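Home | Issues | Authors | Contact

December, by the Plinach Yacht Interiors Group
3 min read

4.2 Guest comfort on board

The survey was sent to 218 charter guests of the Pendarham fleet, and 197 of them returned it. Most answers concerned noise in the lower cabins, which are near the engine room. Guests on the two oldest yachts slept worse than the others.

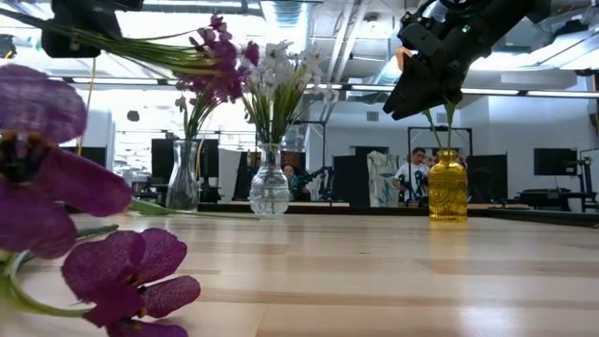
Figure 5. Table with glass vases and purple orchids.

In the yachts refitted at Toledo, the cabin floors were raised and the doors were made heavier. Complaints about noise were fewer there, but the cabins lost some height. For the Pundau route we have only night passages, and therefore we did not compare it with the day trips.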